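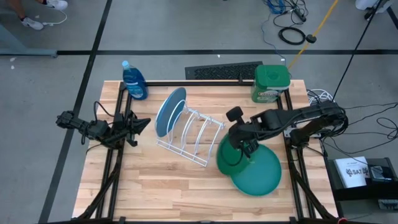 A dark green plate over the butcher-block tabletop.

Frequently asked questions about our dinnerware

Greltosau is a small pottery workshop and online shop. We make plates, bowls and cups in stoneware. We collected here the questions which come to us most often by e-mail. Last change to this page: February 10, 2026.

Ordering

Can I buy only one plate?
Yes. All pieces are sold one by one. The sets on our site are only a quicker way to order, and the price per piece is the same.

How do I know if a piece is in stock?
If the button says "Add to cart", the piece is on our shelf. If it says "Next firing", we will make it for you and you will get an e-mail when it leaves the kiln. Please do not order the same piece two times to be safe — we had this in December and several customers received double.

Can I change my order after I paid?
Write to us as soon as you can, with your order number in the subject line. Before packing we can change everything. After packing we can change only the delivery address, and not always.

Do you make special colors?
At this moment no. The Guleck line has its fixed glazes and the Ocampo line too. We tried special colors for one restaurant and the result was not even enough to sell.

What is the difference between Guleck and Ocampo?
Guleck is the thicker one, with a raised rim and a shiny glaze. Ocampo is thinner, almost flat, with a matte glaze. Ocampo is more pleasant to hold, in my opinion, but it shows marks from knives sooner. For a family with small children I would take Guleck.

Use and care

Can I put the plates in the dishwasher?
Yes, both lines. Leave a little space between the pieces, so they do not knock against each other during the wash. For Ocampo please choose a program which is not the strongest one.

And the microwave?
Also yes, with the exception of pieces with the gold line. The oven is a different matter. A plate can go into a warm oven for serving, but we do not recommend it for baking, and it should never go from the refrigerator directly into a hot oven.

There are gray lines on my plate. Is the glaze scratched?
In most cases it is not. The gray lines are metal which the knife leaves on the glaze. Put a little baking soda on a wet sponge, rub softly and rinse. If you still feel the line with your fingernail after this, then it is a real scratch, and we are glad to see a photo.

Why does the bottom of the plate stay damp?
The foot ring has no glaze, so it takes a little water. Let the plate stand on its edge until the ring is dry before you stack it. A damp ring can leave a mark on the plate under it, or on a wooden shelf.

How high can I stack?
We stack up to 9 dinner plates in our own store room. For Ocampo bowls we do not go over three, as they are narrow at the foot. A piece of felt or a paper napkin between the plates is a good habit if you do not use them every day.

A small chip appeared on the rim. Can I still eat from it?
We would not. The edge of a chip can be sharp and it can grow. Many people keep such a plate under a flower pot.

Delivery and returns

Who delivers the parcels?
We work with Fulateck for all addresses on the mainland. You receive the tracking number in the evening of the day when the parcel was collected.

My parcel arrived with something broken. What do I do?
Please take a photo of the broken piece and one of the box from outside, and send both to us within three days. Keep the box until we answer. You do not need to send the pieces back. Fidel Olivares takes care of these messages and he will offer you a new piece or your money, as you prefer.

Can I return a plate if I do not like the color?
Yes, if it was not used. The glaze can look different on a screen — the dark colors especially. The return postage is on your side.

Do you sell seconds?
Two times a year, from the workshop only. Last year we had 1,173 pieces on the tables. The date is announced in the newsletter and we cannot reserve anything by phone.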